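Cabinet runs, 900 demos in

Quick update before I lose the thread. Retrained the Nernent policy over November on 900 sim demos, all kitchen cabinets, arm reaching in past the doors.
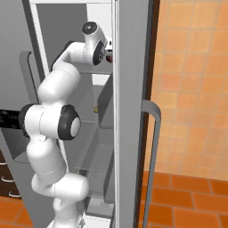

Success went from 27 to 80 percent on layouts it trained on. New layouts, much worse, still digging. Biggest gain was dumb: randomizing the base position at the start of every episode. Jurgita kept telling me to try it, I kept tuning the loss insted.

Failures now are mostly the elbow. Hand gets where it should, elbow clips a door, whole thing drifts. Might add a contact penalty. Might just collect more, 3,000 demos if Rimantas lets me have the Truvum nodes overnight.

Code is a mess, will push when its less of one.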